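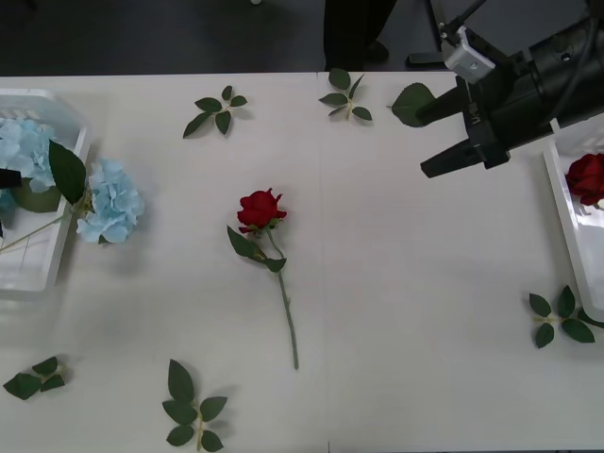 Tips for recording flower sorting with two arms

These tips are for the people who record examples at the table in the Potlow workshop. Most of them I learned by doing it wrong first. If you only read one part, please read the part about leaves.

1. Before you start

Use artificial flowers. They keep their shape through a whole morning, and a petal which is bent can be pushed back with the thumb. Real roses we tried once in November, and the learning system got 31 examples of a flower becoming sadder and sadder.

Trays go at the sides and the middle of the table stays for the work. Roses belong in one tray, blue flowers in the other. Decide which is which before the first recording and write it on the sheet, or the next person will mix them and half of the set must be thrown away.

2. Leaves on the table

Do not clean the table too well. A policy that has learned only on a clean table will stop, or do something strange, when the first leaf falls down. Put a few loose sprigs between the trays and move them a little after every recording. Laiba Naqvi does this by hand from the far side, and she waits until both arms are still.

Do not make a pattern with them. People like order – without thinking, we put the sprigs in a nice circle, and the system learns the circle too.
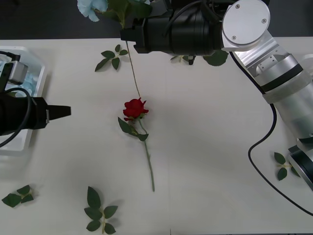 Take the stem slowly. Close the gripper where the leaves begin, lift by the width of a hand, wait for one breath, and only then travel to the tray. If the flower turns in the fingers, let it turn and continue. Small troubles are useful in the data, as long as you finish the task in a sensible way.

If you drop a flower, pick it up again in the same recording. Ryan Lambert used to delete these, and we lost 86 good examples of how to recover.

3. Long stems

A rose on a long stem is more difficult than the blue ones. Keep the stem away from the edge of the tray when you come down, and lower the bottom end first.
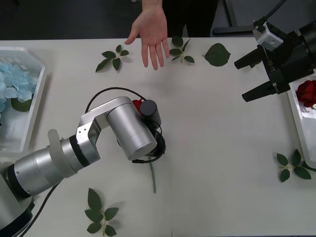
One arm holding a rose by the flower end, the other open above the tray.

Only one arm should go to a tray at a time. The other may wait above its own side with the fingers open.

4. Check the wrist view

After every tenth recording, look at what the wrist camera saw. Both fingers should be in the picture, and the flower somewhere between or above them. When the camera has moved in its holder, you see it quickly if you compare with the first recording of the day.
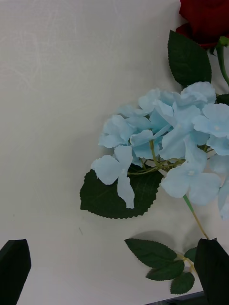

Look also at the light. A soft shadow under the leaves is fine, but a hard one from the window can look like a dark leaf. Pull the blind down before nine in the morning and leave it so.

5. How many

We stop at 200 for one task. After this the hands become lazy and all the recordings look the same. Give the new examples to Úna Costello with the sheet, also the ones you are not sure about – she will sort them in the evening.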